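Speaker notes: Hangers, Shelves and Saturday-Morning Clothes (the Oltham talk)

OK, slow down at the start. I always gallop through the first minute and then I've got nowhere to go. Water on the left. Clicker in the right hand.

Hello everybody, thanks for having me, thanks to Oltham for the coffee (it was better than last year's and I'm going to say so out loud). I'm going to talk for half an hour about hanging up clothes. Wait for the laugh. If there's no laugh, keep going, it's fine.

So I run the clothing side of a swap room. People bring in clothes they're done with, we sort them, we hang them, other people take them home. We've had the room since April and the biggest surprise for me was how much of the job is hangers. I thought it would be all about the clothes! I had big ideas about displays and colors. Then I spent my first month untangling wire.

Wire story here. Keep it short. We got a donation of 115 wire hangers in two trash bags and it took me a whole afternoon to get them apart, and by the end of it I'd made up my mind that we were going wood. Wood costs more, wood takes up more of the rail, and I still think it's worth it. A T-shirt on a wire hanger gets those little ears at the shoulders. Nobody wants a shirt with ears, it looks like something's living in there.

Show the three hangers from my bag now. Pass them along the front row and ask for them back (I lost one in Marino and I'm still sore about it).

T-shirts. This is the part people write down, so go slow. Go in through the bottom of the shirt, please, never through the neck. I know the neck is faster. I did it through the neck for years, and every shirt I owned had a collar like a bacon strip. Lay the shirt flat, slide the hanger up from the hem, let the hook come out the top, lift. If the print is stiff and cracky, don't bend it over your arm while you fiddle with the hook.

Dark shirts with light lettering get asked for more than anything else in our room. Teenagers, dads, everybody. We hang them all with the print facing the same way, so you can flip along the rail with one hand and read them like records in a shop. Ask who remembers record shops. Depending on hands, do the bit about my brother's crates or skip it.

Sizes: we tried dividers, we tried stickers, we tried colored tape on the hooks. Tape won. Stickers fall off and end up on the bottom of your shoe. I have 31 rolls of tape in my car right now, don't ask.

Tables next. A small table is better than a big one. I'll defend this to anyone. On a big table people put a bag down, then a coat, then a lunch, and by eleven in the morning you've got no table. On a small one there's room for the shirt you're working on and that's it, so you finish the shirt. The only thing is your back, because the small ones tend to be low, and you end up bent over like you're looking for a contact lens. Put it up on blocks if you can.

And storage! I love white boxes on open shelves. Metal shelving, boxes in a row, everything up off the floor. You can wipe it all down and it makes even an ugly room look like somebody's in charge.
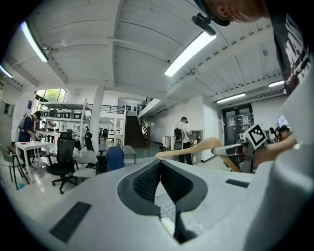

The other thing I wanted to get to is light, and I'll be quick. You can't sort navy from black under bad tubes, you just can't. I've had whole bags of "black" socks go home with people who brought them right back. If you've got a window, do your dark colors near the window and do them in the daytime. Leave the whites for later in the day when it doesn't matter so much.

Time check. If I'm past 11 minutes left, cut the Plomidard story and go straight to the demo.

Demo: two shirts, one hanger each, talk while I do it. Do NOT race. Last time I raced and dropped one and then I had to pretend it was a lesson about dropping things.

Questions. Somebody will ask about velvet hangers. My answer is they're great for slippery blouses and a pain for T-shirts, the fabric grabs and you end up wrestling. Somebody will ask about kids' clothes, and for those I'd fold and stand them up in a box. Get the hangers back from the front row before I say goodnight.

Contact: the clothing desk at Votura Swap Room | © Votura Swap Room | Back to top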